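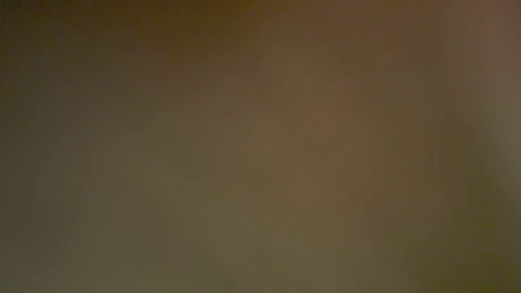

Oliv, Khaki und ein Hauch Rost

Rullby — meine kleine Farbsammlung

Hallo! Ich sammle hier gedämpfte Farbtöne für Stoffe und Papier, inzwischen 249 Stück (angefangen habe ich mit 10). Scharfe Kanten braucht's dafür keine, mir geht es um die Übergänge — wie Oliv langsam in Braun kippt, das mag ich wahnsinnig gern!

Was drin ist
farben.csv: Name, Hexwert, Notiz
paletten/: 2 Ordner, Akby (grünlich) und Fedska (rötlich)

Die Namen sind Geschmackssache, »Schlammbraun« bleibt aber. Die Hexwerte habe ich nach Augenmaß gesetzt, also bitte nicht zum Drucken nehmen. Danke an Yaw Osei fürs Sortieren der Khakitöne! Im Januar kommen die Grautöne dazu.

Stand: 29. Dezember 2018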